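Been meaning to write up how we teach our humanoid to tidy things into a basket, by remote control. Long thread, sorry. The setup is me, Somkiat Meesuk and one robot. We call the project Baladura.

The short version: one of us drives the robot's arms and hands, the robot does the job under our control, everything gets logged, and later a model is trained on the logs. Every finished run is one episode. We have 3,951 episodes across all tasks as of 20th September.

The task I've been on lately is plush fruit into a basket, on a double bed. Sounds easy. It's the one I've had to redo the most.

Why a bed and not a table: a mattress gives. You press down on a toy and the whole surface goes down with it, so the hand ends up lower than you planned. On a table you feel the stop right away. On a bed you keep pushing.

The first thing I learned was to stop pushing. Come in from above with the fingers open, touch the toy, wait a beat, then close. If you close while you're still moving down, you grab bedspread too, and the whole cover comes along for the ride.

Second thing was where to start the arm. I used to leave it wherever the last episode ended. Somkiat looked at the logs and said the first couple of seconds of every run were different, for no reason the model could ever work out. Now I go back to the same rest pose each time. Boring, but the training got better.

For driving I wear Stomex gloves and a pair of wrist trackers. The gloves are fine. The trackers drift if I work too long without resetting them, so I reset between episodes whether I think I need to or not.

There's a small lag between my hand and the robot's. You stop noticing it after a while, and that's when you get sloppy. I was overshooting the basket and then pulling back, and all of that pulling back was going into the data.

So I slowed down. A run that's a little slow and clean is worth more to us than a fast one with three corrections in it. Somkiat throws out more of my fast runs than my slow ones.

We do keep some mistakes. If I miss a grasp, open the hand, and try again properly, that stays in and gets tagged as a recovery. If I knock something onto the floor, that gets deleted.

Out of the last batch of 202 episodes I tagged 7 as recoveries. I'd like more, but staging them on purpose doesn't work. You can tell when a miss is fake, the hand is already on its way back before it's missed.

Question I got last time: why not just move the arm by hand? We did that in January, on a smaller arm from Grerenus. You hold the arm and walk it through the motion. It's good for the arm path. It's not good for fingers, and your own body is in front of the cameras the whole time.

With the humanoid I also don't want to be leaning over the bed next to it. Remote is the better fit for this one.

Shapes matter more than I expected. The round ones are forgiving. The mango is longer than it is wide, so you have to line the hand up with it. The durian half is the awkward one – it's wide, and if you go in at the wrong spot your fingers just sit on top of it.

What I do with the durian is set the fingers down on it first, then shift until I have an edge to close on. It costs time in the episode, but the model needs to see that shift.

Two from the bedroom setup, the durian and then an orange one at the basket:

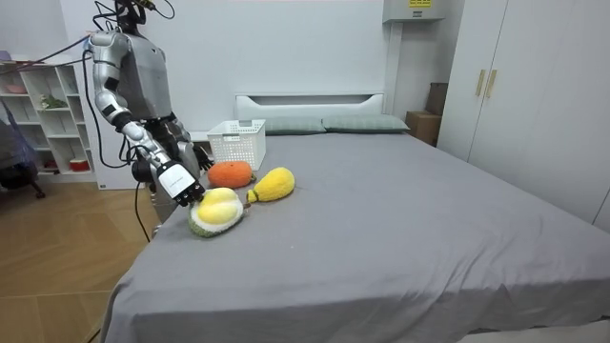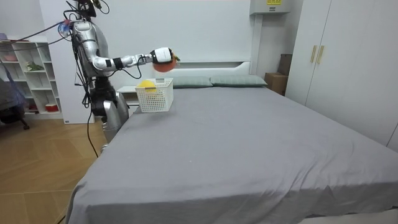 The release is the other half of the job and it gets less attention than it should. I go up and over the rim, stop, lower a bit, then open. If you open on the move the toy rolls off your fingers in a different direction every time.

Also, open all the way. Half-open fingers catch on fuzzy fabric and lift the toy right back out. Took me far too long to spot that one in playback.

We change the layout between episodes. Toys get moved and turned, and the basket gets shifted a little. If everything stays put, the model learns the bed and not the toys. Somkiat picks the layouts so that I don't set up the ones I find easy.

Aníbal Lobo asked how long I can drive before the quality drops. For me it's 2 hours with breaks. After that my wrist gets lazy and it shows up in the hand angle, mostly on the mango.

He also asked about using the left arm. Not on this task yet. Everything so far has been right arm only, with the left one just hanging. Two-arm episodes are next, probably with the basket held in one hand.

Logs go into Meinecke, our in-house replay tool. It's ugly, but it plays the joint data next to the video, and that's how I catch most of my bad habits. Will post some of the finger traces when I've cleaned them up.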